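Rimton Makers Help Board
Print this page | E-mail this page
September | Posted by dankwa_club

Our student club is doing the fruit-to-tray task with hand-held grippers, two people working at one table with a gripper each. We want to collect 100 good runs before we train anything. Two views from our practice table:
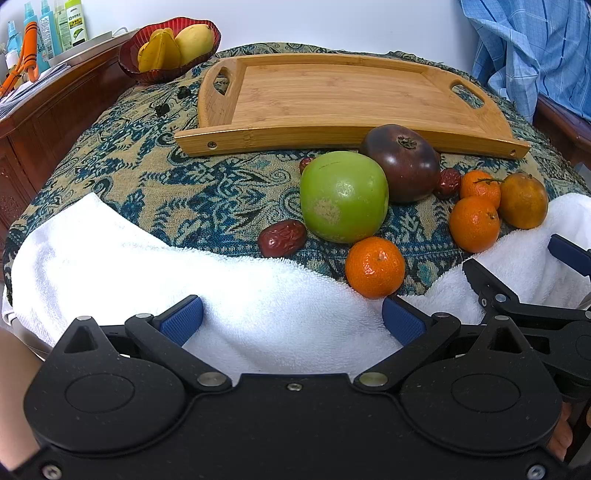
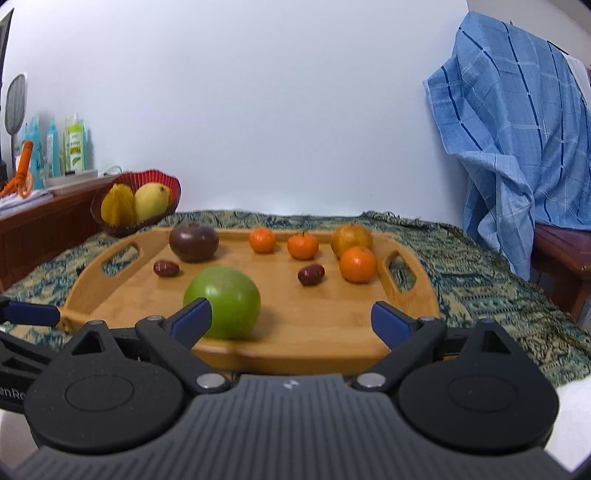
PRARKUTINE, September — The task is simple to say. Fruit starts on the cloth in front of the bamboo tray, and every piece has to end up in the tray. The big green one and the mandarins are no trouble. The jujubes are. They are small and wrinkled, and the blue pads either push them along the cloth or pinch one end so the fruit spins out. We have thrown away 62 runs, most of them for a dropped or chased jujube.

Should we take the jujubes out of the set, change the pads, or keep practicing? Also, does the patterned cloth matter? One member thinks the paisley print will confuse the model and wants plain white under everything. We have 6 club sessions left before the Gilano meet, so we can't try every option.

gilano_coach
Keep the jujubes. If the meet uses mixed sizes, a model that has only seen apples and mandarins won't help you much.

Change how you approach them. Come straight down with the pads open only a little wider than the fruit, and close across the narrow side. Most new people come in low from the front with the fingers wide open, and the first pad to touch rolls the fruit away. Have each person do ten jujubes in a row with no recording. Our group lost far fewer after one afternoon of that.

Look at your order too. Once the large fruit is in the tray there is less room to set down a small piece, and it can get wedged against the side. We place small ones first. Pick one order for the first half of your runs and mix it up in the second half.

I would not delete all 62. If the person dropped the fruit, went back and finished cleanly, that run shows a recovery and may be worth keeping. Throw out the ones where somebody reached in with a bare hand.

rimton_lab2
Leave the cloth alone for now. A busy print is harder than a plain one, but a model trained only on plain white can fail the first time it sees anything else. We had 2,000 short clips on one white table and it did badly on a brown one. If you have a second cloth, switch every couple of sessions and write down which runs used which.

I'd worry more about bunched cloth or a towel near the fruit. Small things get caught in the folds.

tray_and_error
we just used bigger fruit. worked ok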